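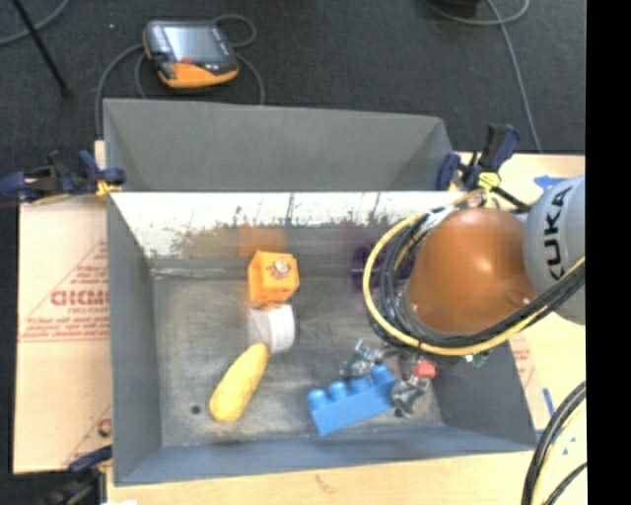

How often should I sort out the toy bins?

Every school holidays is plenty for most families. I do ours at the start of each term break, usually with a cup of tea and the radio on, and it takes me an hour if the kids are out of the house and most of a morning if they aren't.

Do you keep building blocks and play food separate?

I try to! In practice a plastic corn cob will always end up in with the big blocks, because to a three-year-old a corn cob is a perfectly good passenger for a block train. I used to get cranky about it. Now I do a proper split once a term and let it all mingle in between. If your kids are old enough to care about finding the right piece, split them properly. If they're toddlers, save your energy.

What sort of bin do you like best?

Rectangular, open top, and no deeper than your child's arm. Round tubs waste shelf space and lids go missing (ours are in the shed, I think, holding seedlings). I've had a set of Sutier bins for years and they've been dragged over concrete, sat in and used as a bath for the dog. The Borkov ones look nicer in a lounge room but they're narrower at the bottom, so the big blocks jam.

Metal or plastic?

Metal lasts, and it's loud. You will hear every single block go in, and at six in the morning that's a lot to ask of anyone. It also scratches, and once it's scratched it stays scratched. I don't mind that — a toy bin that looks brand new makes me nervous — but if you do, go plastic, or line the bottom with an offcut of carpet.

How do I wash the big chunky blocks?

Warm water, a squirt of dishwashing liquid and an old toothbrush for the gunk between the studs. I do mine in the laundry trough, then tip them out on a towel with the open side down so the water can run out. Leave them overnight. I've put them in the dishwasher on the top rack and got away with it, but a Flanagan set I bought second-hand came out slightly warped and never clicked together again, so do that at your own risk.

And the play food?

Depends what it's made of. Hard plastic gets the same treatment as the blocks. Anything with a bumpy skin, like corn or strawberries, needs a bit more toothbrush. Soft squeezy food with a hole in it is the one I'd check first. Give it a squeeze over the sink, and if what comes out is grey, chuck it.

How many blocks is too many?

My rule is one bin, and when it's full it's full. I bought a job lot of 500 from a garage sale once and I regretted it by teatime. They're great fun for about a fortnight and then you're wading. We kept 50 of the big ones and gave the rest to the kinder, who were thrilled.

Should I keep an empty bin on the go?

Yes please! It's the best trick I've got. Put an empty one right behind the full one and move things across as you decide to keep them. Whatever is still in the first bin when you run out of puff goes to the op shop. You can do it in bits over a few evenings too.

Where do you get replacement pieces?

Op shops, mostly, and the swap table at our local toy library in September. Puva sell odd blocks by the bag and I paid 19 dollars for my last one, mostly blue, which suited my youngest down to the ground. Do check they fit what you've already got before you buy a second bag.

My kids tip the whole lot out to find one thing. Help?

Mine too. A shallower bin helps a bit, and so does an old sheet on the floor so you can gather the corners and pour it all back in. Make it a big sheet.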